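Dinner in simulation

The kettle is on and the tables have been pushed together by half past six, and somebody has already eaten most of the biscuits. The Wondham robotics club meets above a bicycle repair shop, up a flight of stairs steep enough to make you glad that most of what its members build weighs nothing at all. There are laptops on every surface, cables underfoot, and a whiteboard covered in arrows that seem to mean something to everyone but me.

I had come expecting soldering irons and small wheeled things bumping into skirting boards. There is a shelf of those, and they're lovely. But this year the club has gone in for the Skomitz Kitchen Cup, a student competition held entirely in simulation, and it has swallowed the place whole. Teams write the software that controls a virtual arm, and the arm has to tidy a virtual kitchen. Pans, lids, mugs, spoons. The organisers shuffle everything about between attempts, so a program that has learned one layout by heart comes unstuck almost at once.

"It's washing up without the water," says Hrefna Zoëga, the club's coach, handing me a chair with one good arm. She teaches physics during the day and has a wonderful way of getting excited about other people's mistakes. When a girl across the table groans and announces that her arm has just put a spoon through the wall, Hrefna is out of her seat before the rest of us have turned round. Through the wall! How far through? Can you do it again?

They can, as it happens, and the next twenty minutes go on finding out why. The trouble is a minus sign. There is cheering when it goes.

The club's entry is called Lellance, a name picked out of a hat after two meetings of argument, and it is built by five students aged between fourteen and seventeen. They split the work up fairly loosely. Two of them look after the arm's movement, two work on how it decides where to take hold of something, and the fifth, Gonzalo Benítez, keeps the log. It's his own idea and he is fierce about it. Every attempt gets a line: what the object was, where the gripper went, what happened next, and one word for how everybody felt. Attempt 62 says "mug, handle side, dropped, hopeful". Attempt 500 got cake. By the evening I visit they have reached 906, and the word for that one is "LIDS", underlined.

Lids are the big subject this term. A mug offers you its sides and a handle. A spoon lies flat, but it is thin, and a gripper with two fingers can close over it happily enough. A domed lid is wide, smooth and slopes away from you in every direction, and the only sensible bit to hold is the knob. Miss it by a little and the fingers skate down the curve. The team has tried coming straight down from above, coming in at a tilt, and a method known as the crab, which I was made to promise I wouldn't describe in case the team from Eskildsen reads this magazine.

What I love about watching them is how physical it all is. These are young people staring at screens, yet they keep getting up. Someone fetches a real saucepan lid from the kitchenette, puts it on the table, and picks it up with two fingers, over and over, eyes shut. Someone else turns their wrist in the air like a conductor. Then they sit down again, change a number, and the arm on the screen starts off towards the wood.
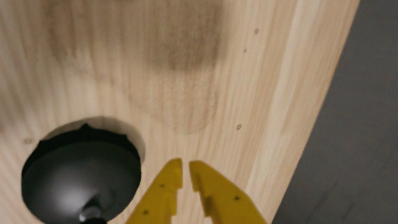
Gonzalo reckons the knob gets too much attention, and that the real problem is the approach: if the fingers arrive square and centred, he told me, the grip more or less looks after itself, and if they don't, no amount of squeezing will help. The others half agree. The debate runs on past the official finishing time – with the saucepan lid passed round as evidence – and ends in a plan to try both versions on Monday.

Anyone hoping to start something similar will be glad to hear how little kit it takes. The club's laptops are mostly hand-me-downs, and the slower ones run the simulator with the shadows switched off. Newcomers begin with a single block on a bare table and spend their first evening just getting the arm to touch it. Hrefna pairs each of them with someone who joined the term before, so the explaining is done by people who can still remember being baffled.

I had a go myself before I left. My block ended up on the floor, and Gonzalo gave me a line in the log all the same. The word he chose was "keen".

The final is in July. New members can turn up at any meeting, and should watch the fourth stair.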